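Workshop Notes, October 25, 2019

Two-arm folding cell: progress at Nuston

The folding build on the back bench at the Nuston shared workshop has moved from towels to long-sleeved tops. Dinesh Sengar, who started the project under the name Pal, rewrote the grasp planner in October and has been logging every attempt. The log stands at 2688 grasps. Most of them are towels, so the figures for knitwear should be read with care.

Sleeves are the main difficulty. A towel has four corners and a known outline. A shirt picked up at the wrong point doubles over on itself, and the planner then has to decide which edge belongs to the body and which to a sleeve. The present method spreads the body lengthwise first, with one gripper near the sleeve joint and the other at the far end, and leaves the sleeves for a second pass.
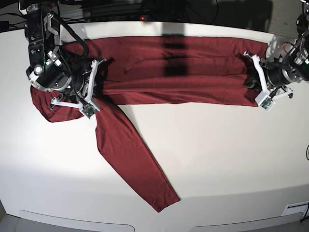 Dark knits remain harder than light ones. Against a white table the outline segments cleanly, but creases inside a dark garment give very little contrast, and a shadow across the cloth can be read as a fold edge. Dinesh has tried raising the exposure by a fixed step and masking the known shadow region. Masking works better. It fails when a real crease runs through the mask, so the current build takes a second reading after the cloth has been shifted 30 mm.

Finger pressure has been reset. The old value came from the towel trials and dragged soft fabric during the approach. The new one is lower, and closing speed has been cut by 23 percent. Cycle time is longer as a result. The printed fingers have held up, apart from one bracket that cracked at the screw boss and was reprinted with thicker walls.

Cable routing is still unsatisfactory. The loops at the wrist need enough slack for full rotation, and that slack catches when the arms work close together. A clip design borrowed from the Luvia plotter build is being adapted. Until it is fitted, wrist rotation is limited in software.

The control code and the towel log are on the workshop server in the Pal folder. The knitwear log will follow once the labels are checked. Dinesh needs 6 more long-sleeved tops for testing, adult sizes, no buttons or zippers. Leave them in the bin by the Wernen lathe with the fiber content written on a tag.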